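Unnur Ketilsson
@unnurketilsson
24th May

I have been put in charge of the play kitchen corner at the Bullport library. My qualifications are that I once complained about it. A thread.

1/ The old set came from a yard sale and was mostly one cash register drawer and half a watermelon. Kids were serving each other the drawer. The reviews were good.

2/ So I was handed a budget of 100 dollars and told to "refresh the offering." I have now read more opinions on pretend food than I have on real mortgages.

3/ There are people who believe play food should only be undyed wood. I respect them. Their children are at my corner every week asking where the hot dogs are.

4/ First order was the Skemby starter box. Sturdy stuff, decent colors, and a croissant so convincing that my husband put it on a plate next to his coffee. He says he was joking. He had a napkin out.

5/ Second order was from Grekon. It arrived in a carton big enough for a microwave and contained 2 lemons and a packing slip. The rest is "following." I have been told this in 7 separate emails.

6/ Dishes matter more than food, by the way. A three-year-old can make soup out of anything if you give her a bowl. Take the bowl away and you have a small angry person holding a carrot.

7/ Lauritsen sells a dish set in what they call "calm tones." I have watched what goes on in that corner. The tones are doing what they can. 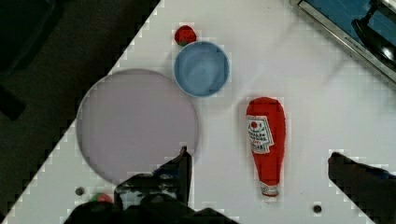 8/ Anyway, ketchup. I had no idea ketchup was the thing. You can lay out a whole grocery store and two kids will still end up in a standoff over the one red bottle, and then it goes on everything. Strawberries get ketchup. I have been served this many times and said thank you.

9/ Someone asked why I don't just buy a second ketchup. I did. They both wanted the first one.

10/ Cleaning: warm water, dish soap, a towel on the floor overnight. The internet has an 800-word guide to this with a section on mindset. Skip the section on mindset.

11/ Storage is one low bin with no lid. We had a lid. It became a steering wheel, then a shield, and now it lives on top of the fridge in the staff room.

12/ Still waiting on the rest of the Grekon order. If you have a spare pretend egg and live near Bullport, my messages are open.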